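Search this notebook
Enter keywords
Filed under: Bench Notes / Teleoperation / Household Tasks

Laundry task, upper drum: demonstration entry, August

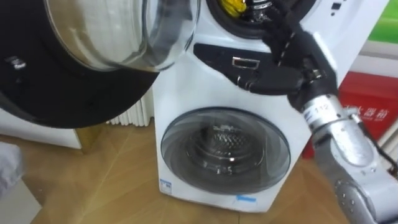

The purpose of the afternoon session was to record remote-control demonstrations of the upper-drum task on the two-drum washer. Hauke Janssen operated the arm from the Matheson station; the undersigned kept the log. The target was 50 accepted episodes. We obtained 36, and the remainder are carried over. The principal difficulty is the approach. With the upper door swung fully to the left, the clear dome takes up much of the head view on that side, and the operator must bring the gripper in from the right, past the black panel and close to the silver-edged latch. Episodes in which a finger touched the latch were marked "contact" and set aside for review.

Settings. Translation scaling was reduced after the first 8 trials, as small wrist corrections at the gasket were producing larger motions than intended. Rotation scaling was left unchanged. Recording rate was 20 frames per second throughout, in accordance with the Drumen protocol.

Hand guiding. A short comparison was made with the arm in compliant mode, Janssen moving the wrist directly. The paths were smoother near the drum opening, but his forearm entered the head view in every trial. These recordings are stored separately under Moltimix and are not to be merged with the remote-control set until the masking question has been decided.

Observations for the next operator:

Pause before crossing the gasket. Trials with a brief stop at this point were easier to segment.
Close the fingers inside the drum only. Early closing was the most common reason for rejection.
Do not correct a missed grasp more than twice. End the episode and label it.

Open items. The time offset between the wrist and head streams has not been measured since the Itico driver was updated. Janssen will check it before recording resumes. The lower door has not been attempted and requires a separate start pose.

H. Buschmann

Recent entries
Wrist camera mount, second revision
Labeling rules for partial grasps
Matheson station: pedal mapping
Start poses for front-loading doors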